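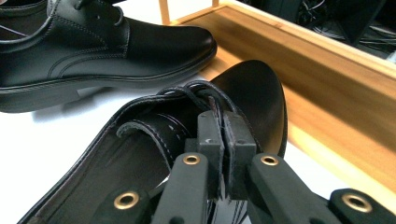

Larysa Yurchenko wanted to know, before I'd even got my coat off, whether I unlace my dress shoes all the way or just kick them off. Kick them off, obviously! She said that's how heels get crushed, and then we went in.

So that was my start to the Sundell open day in December 2022. I'd gone for the leather care table (my own black lace-ups are a disgrace) and stayed way too long. You loosen the laces right down to the toe, brush along the stitching, and only then reach for polish – I'd been doing it backwards for years. I came home with a brush and a tin of brown I didn't need.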